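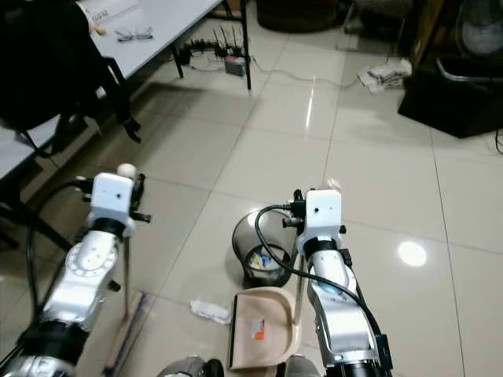

Why does an arm trip on overcurrent when it presses a dustpan against a hard floor?

Two-arm cell, Drandau controller, position mode on both arms. Left arm sweeps, right arm holds the pan. The right arm stops with fault 572 (joint current over limit, wrist pitch) partway through the sweep. The left arm never faults. The floor is glazed tile, the tool is a household dustpan held by its handle. It ran 277 cycles before the first fault, and now I get one every few cycles. Payload and tool center point have been entered and checked. Is this a bad joint?
Asked by tilecell, posted in Controllers and drives

torque_ledger
The commanded height of the pan lip is below the real floor. In position mode the controller keeps adding current to close an error it can't close. The tile doesn't give, the pan handle flexes a little, and the rest goes into the wrist. When the current stays over the limit for longer than the filter time, the drive reports 572 and stops.

The joint is probably fine. Check it this way before you order anything:

Run the same path 40 mm higher, with the pan in the gripper and nothing touching. Log wrist pitch current for the whole path. If the trace is flat and the fault is gone, the load is coming from the floor. If the trace still climbs with the pan in the air, look at the brake and the gearbox.

As for why it started late, a handle in a parallel gripper rotates slightly on each contact. The taught grasp and the real grasp drift apart, and the lip ends up lower than the program thinks it is. Regrasp against a fixed stop at the start of each batch and see if the cycle count before the first fault goes back up.

Permanent fix: move the last part of the approach to force control, or to a soft position mode if your firmware has it. Come down slowly, stop on contact, hold with a light downward force. Don't raise the current limit. It is the only thing protecting the wrist, and on the Drandau it is also part of the collision detection, so raising it changes your safety case.

brushside
I had the same thing with a Zimar arm and it was the cable. Worth a look, mine was rubbing.

shopfloor_lag
Agree with the first answer on cause. Some additions from a similar job, a cleanup task at our Shboul site, also with a brush on one side and a pan on the other.

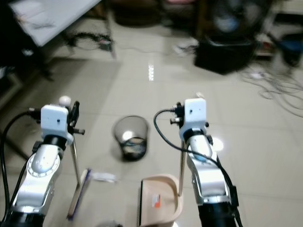 Hand broom on the left arm, dustpan on the right, paper on the tiles between them.

1. The two arms load each other. If the broom reaches the pan lip while still moving, the push goes through the pan into the arm holding it. Our drive log showed the current peak 40 ms after the broom's target crossed the lip line. End the sweep short of the lip and tip the broom for the last bit of travel. We lost most of our trips with that one change and had not touched the height yet.

2. Tile is not flat. Grout lines sit low, and neighboring tiles can differ in height enough to matter for a stiff arm. Touch off at each corner of the work area and fit a plane. A single touch-off at the home spot is good for that tile only.

3. Check the external cable with the arm in the faulting pose. A gripper cable that goes tight at full wrist pitch adds torque in one direction, and the log can't tell you where torque comes from. So brushside may have a point, though a tight cable would show up in the raised test as well.

4. After a 572, don't clear it and resume from the program pointer. The lip is still pressed into the floor and the arm restarts loaded. Ours jumped sideways on resume and dragged the pan. Keep people outside the working area, jog straight up in reduced speed, then clear, then restart from the approach point.

5. Save the drive log before you cycle power. On our controller revision the buffer is volatile.

We bought a compliant tool mount from Dritenetti at one stage. It stopped the trips and made the grasp angle worse, so we took it off again.

tilecell
Ran the raised path. Current flat, no fault in a full batch. Touch-off put the floor higher than my taught value at the far end of the sweep. Will change the approach to force control and shorten the broom stroke. Cable had slack in every pose.

torque_ledger
Post the trace with the pan on the floor when you have it. I would like to see whether the peak lines up with the broom arriving or is already there at touchdown.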